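Call for Participants: Adjustment After a Semester Abroad

Rumden Research Office, Student Mobility Unit
Study name: Skenance
Principal contact: Patricio Llorente

The Student Mobility Unit is recruiting undergraduates who have recently completed a term of study in another country. The study measures changes in sleep, spending, language use and social contact during the first weeks after return. Enrollment closes at the end of July or when all places are filled.

Background

An earlier round of the study, run under the name Campos, collected 471 completed questionnaires from students at the point of departure and again at mid-term. It did not follow them home. Skenance covers that period only. Data from the two rounds will be stored separately and will not be linked at the level of the individual.

Who can take part

Participants must be 18 or older and enrolled at a degree-granting institution at the time of travel. The stay abroad must have lasted at least eight weeks in a single host country. Short faculty-led trips do not qualify, and neither do stays split between two or more countries. Participants must have been back at their home address for no more than 20 days when they complete the first questionnaire. Students who took part in Campos are eligible.

Fluency in the host language is not required. The questionnaires are in English.

What is involved

There are 94 places. Each participant completes one intake questionnaire, a short daily log, and one closing interview. The intake questionnaire takes around 2 hours and may be saved and resumed. The daily log has six items and is open from 6 p.m. to midnight local time. Missed entries cannot be filled in later. A participant who misses more than five entries will be withdrawn from the log but may still attend the interview.
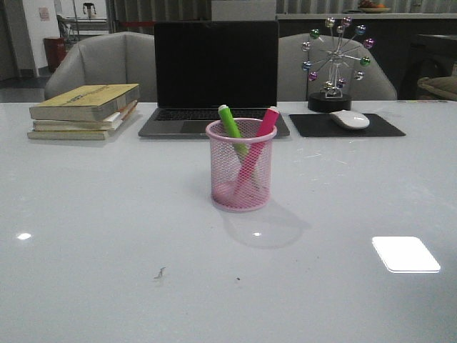
Pencil cup with markers, and a laptop.

Interviews are held by video call or in person at the Rumden office. Audio is recorded and transcribed. Place names, host family names and program names are removed from the transcript before analysis. Participants receive a copy and have two weeks to request corrections.

Payment

Payment is made in two parts, the first after the intake questionnaire and the second after the interview. Participants withdrawn from the log receive both parts. Travel to the office is reimbursed at the standard rate on presentation of receipts.

Data and withdrawal

Log entries are submitted through Travorus, the unit's survey platform, using a participant code. The key linking codes to names is held by the principal contact and destroyed when the final payment has been issued. After that point individual records cannot be located or deleted. Before it, a participant may withdraw at any time without giving a reason.

How to apply

Send a message to the Student Mobility Unit with the subject line "Skenance intake" and include the following:

Home institution and year of study
Host country and length of stay
Date of return
Preferred interview format

Do not send transcripts, visa documents or passport scans. Applicants still abroad may apply up to three weeks before their planned return and should give the expected date. Questions about eligibility go to Patricio Llorente at the same address.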